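Tornow Compact Gamepad for PC and handheld consoles

Item number: TC-200
Maker: Gendetti
Color: graphite
Availability: in stock, ships from our warehouse
Page updated: 2020-08-07

Overview

The Tornow is a small wired gamepad for people who play mostly 2D games: platformers, fighting games, puzzle games and old arcade collections. It has a large direction pad on the left, four face buttons on the right and two shoulder buttons on each side. There are no analog sticks. If your games need a stick for the camera, please look at the bigger Gendetti pads in the same category.

We have sold this model since June and many customers have asked the same questions by mail, so we have made the page longer and put the answers in it.

Direction pad

The direction pad is one piece and it sits on a raised center point. You can roll the thumb from down to right without lifting it, and the diagonals are easy to find. In the first version of the pad some players got a diagonal by mistake when they wanted only left or right. Guðlaug Ásgeirsdóttir, who tests controllers for our shop, played the first seven levels of Culari with both versions. She noted far fewer wrong jumps with the new one. All pads we sell now are the new version. You can recognize it by the small letter B after the item number on the back label.

Buttons

The face buttons have a short travel and a soft click. They are not silent. If you play at night next to a sleeping person, the click can be heard in a quiet room. The shoulder buttons are digital, which means they are on or off and nothing between. For driving games this is not the best choice.

Every button can be assigned again. Hold the Mode button for 4 seconds until the light blinks, press the button you want to change, then press the button whose function it should have. The pad remembers the setting when you take the cable out. To go back to the factory setting, hold Mode and Start together.

Cable and connection

The cable is fixed to the pad and has a woven cover. The plug is USB type A. For a handheld console or a phone you need an adapter, and we sell one separately. The pad takes its power from the cable, so there is no battery to charge.

On a computer the pad can work in two modes. The first mode is for newer games, which will recognize it at once. The second mode is for older games and emulators, where you have to set the buttons by hand in the menu. Slide the switch on the back to the left for the first mode and to the right for the second. Please take the cable out before you move the switch. Otherwise the computer will keep the old mode.

What is in the box

Gamepad with cable
Short guide in English and Spanish
One spare rubber pad for the direction pad
Cloth bag

Price and delivery

The price is 29 dollars, tax not included. Orders placed before noon leave the same day. We send to all states, and also to Canada with a small extra cost that you see in the basket before you pay.

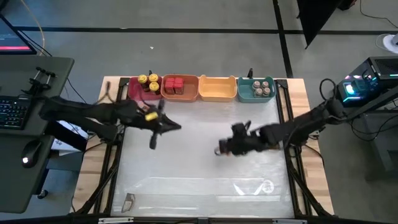
Workbench with a white work surface and open bins.

Warranty and repair

The warranty is two years. It covers buttons that stop working, a broken cable and a direction pad that does not come back to the center. It does not cover damage from drinks or from a fall. For a repair, write to Leobardo Carrillo at our service desk with your order number and a few words about the problem. He will send you a return label.

After the warranty we can still change the rubber pads and the cable. You pay for the part and the return shipping.

Questions from customers

Can two pads be used on one computer?
Yes. Connect the first pad, start the game, and then connect the second one. Some older games give both pads the same player number. In that case, set one pad to the other mode.

Is it good for big hands?
It is a small pad. Customers with big hands have told us they like it for one or two hours, but for longer they prefer the Vigfúsdóttir grip, a soft shell that goes around the body of the pad. The grip is sold separately and comes in black only.

Does it vibrate?
No.

Can I clean it with alcohol?
Use a cloth that is a little damp with water. Alcohol can take away the letters on the buttons.

Related products

Vigfúsdóttir soft grip for Tornow
Gendetti USB adapter, type A to type C
Spare rubber set for Tornow, version B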